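Khalil Khoury
14th June

1/ Right, the new Velter album. Everyone in my feed has been calling it their heaviest since the reunion. I've played it four times through now and I'm not convinced everyone in my feed has got past side one.

2/ Side one is good, I'll give them that. Flamonon opens with a proper gallop and Birutė Eglītis sings like she's got a grudge against the microphone. No complaints there. Then we get a ballad. Then another ballad. 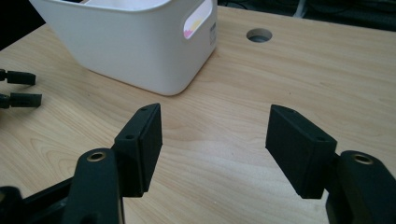

3/ Two ballads back to back on a doom record that runs 36 minutes. Who signed that off? The second one has a flute on it. I like a flute. I don't like that flute.

4/ The press sheet says Eilif Forsberg "rediscovered the riff" while writing this. Fine, but the riff he rediscovered is the one from the title track of Zallard, played a bit slower -- put them on one after the other and tell me I'm wrong.

5/ Cheuk-hei Shek's drumming is the best thing here and it's mixed as if he was in the next building. You get cymbals and a sort of distant thud. The demo going about last October had far more punch, and that was a phone recording by the sound of it.
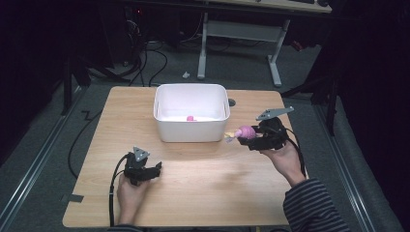 6/ THE VINYL

Limited to 863 copies, apparently. We'll see. The last one was limited as well, and then there was a "second limited" pressing in a different colour once the first lot had gone. I'd wait a bit before paying silly money.

7/ THE TOUR

Some 2 weeks of dates with Yang supporting. I'd go for Yang, to be fair. Yi-chun Kao on bass live is worth the ticket, and they play short sets with no talking.

8/ Would I buy it? Side one, yes, if they sold it on its own. As it stands I'll stream it and keep my old copy of Zallard for when I want to hear those riffs at the right speed.

9/ Before anyone replies: yes, I've heard it on decent speakers. Yes, I've heard it loud. The flute gets worse.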